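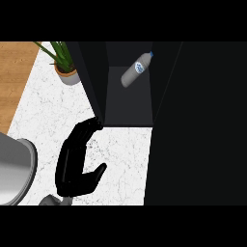

30 December 2022
By Britta Steinbach

Kendel opens its simulated kitchen to visitors in January

Can a machine tidy a kitchen yet? Partly, and the Kendel workshop in Hundurow would like people to come and see which parts. Its simulated kitchen opens to the public for nine afternoons in January, with a big screen and plenty of time for questions.

The team spent the autumn on small jobs – taking a bottle out of a cupboard, putting a cup back on a shelf, shutting a drawer. Over 3,255 simulated attempts were logged across 119 versions of the room, and the results are a lovely mix. Picking things up from an open worktop now goes well on most days. Reaching into a cupboard is much harder, and a bottle lying on its side can still beat the software completely.

"I've watched it miss the same bottle all morning and then get it after lunch, and I still cheered," said Knut Janssen, who leads the work. "We're a long way from handing over the washing-up, but last winter it couldn't find the shelf."

Each session takes 30 visitors. Entry is free and children are very welcome. People can choose a chore from the list and watch the attempt from start to finish – failures included. Places can be booked at the Kendel front desk.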